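Wimance Controller, Set-up Guide
Section 5: Connecting the Main Board

Read this section through once before you plug anything in. Most connectors on the board are keyed, but a few of the black ones are close enough in size to be mixed up.

Caution: Turn off the supply and unplug it at the wall. Wait 2 minutes before touching the board. The large capacitors can hold a charge.

5.1 Before you start

1. Set the unit on a flat, clear table with room on all sides for the cables.
2. Lift off the top cover and put the screws in a cup.
3. Put on a grounded wrist strap.
4. Find the two white upright headers marked SFU-1 and SFU-2. SFU-2 sits inside a white outline, together with a large square chip.
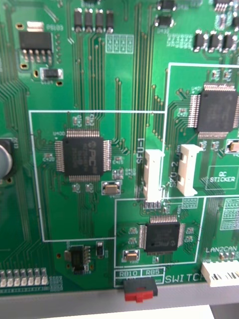
5. Check the headers for dust or bent contacts. Blow out dust with dry air. Do not use a brush with metal bristles.

Note: The tan capacitors near the chips are easy to knock off. Handle the board by its edges only.

5.2 Plugging in the cables

1. Lay the cables out and match each label to the chart on sheet 449.
2. Hold each connector by its body. Do not pull or push on the wires.
3. Line the plug up squarely with the header and press until it is fully seated.
4. Leave the cable for the connection marked 48V IN until last.

Caution: If a plug needs force, stop and check which way around it is. 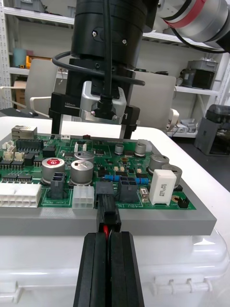

Can I connect the cables in a different order?
Any order is fine for the signal cables. Power goes in last.

5.3 Routing the wires

1. Bring the wires out past the side of the board, clear of the capacitors.
2. Leave a little slack, enough that the plug is not under strain when the case is moved.

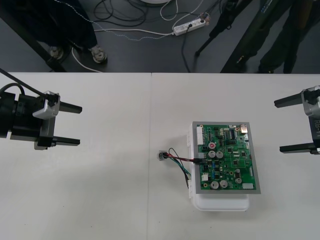
3. Tie the bundle loosely in one place. A tight tie can cut into the insulation over time.
4. Tug each plug lightly to confirm it is seated.
5. Replace the cover and start all the screws by hand before tightening.

Note: Spare cable sets are sold under part number 564. For wiring changes not covered in this guide, write to Aniela Sobczak at the Wistley service desk.

Go on to Section 6, First Power-Up.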